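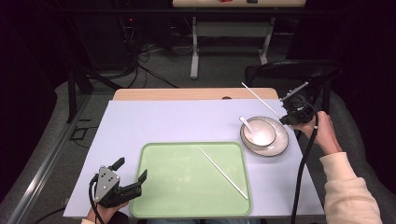 Nerys Howells asked after the last report whether the shelf-life figure for the rice porridge was measured from cooking or from packing. It is measured from packing. Cooking and packing are separated by up to two hours at the Stornberg kitchen, and the earlier tables did not say which point was used. All tables from this period on use the packing time.

## Texture-modified meals: progress to end of April

### Work completed

The kitchen trial ran on the three recipes agreed at the outset: rice porridge, strained lentil, and chicken with barley. Output for the period was 3000 portions against a plan of 4000. The shortfall falls entirely on the chicken recipe, which was withdrawn for two weeks while the grind size was corrected. Particles above the 4 mm limit were found in two batches. Both batches were discarded before dispatch.

Thickener was changed from the starch blend to Flornex after the second batch review. Viscosity at serving temperature now holds for the length of a meal. With the starch blend it dropped noticeably once saliva reached the bowl, a known effect of amylase and the main complaint from ward staff in the first period.

Meal records were returned for 378 servings. Each record gives the weight served, the weight left, and the time taken. Records without a start time were excluded from the duration analysis but kept for intake.

### Findings so far

- Intake of the porridge is higher at breakfast than at supper. The supper portion will be reduced and a second item added.
- The lentil recipe separates if held longer than 40 minutes. Holding time is now capped at 30.
- Salt was rated low for all three recipes. No change is proposed until the dietitian's review is in.

### Budget

Spending is under plan by roughly 900 dollars, owing to the lower portion count. Gwawr Lougher has asked that this be carried forward to cover replacement sieve plates. The supplier quote from Clalamon is attached as Annex B.

### Open items

1. Cletus Ruiz-Ortega to confirm the revised grind setting in writing.
2. Repeat the flow test on reheated porridge. The first set was run at the wrong temperature and is not reported.
3. Decide whether the second site joins in the next period. Its blast chiller is still out of service.

Annex A (batch log) is unchanged in format. Column F now holds the packing time.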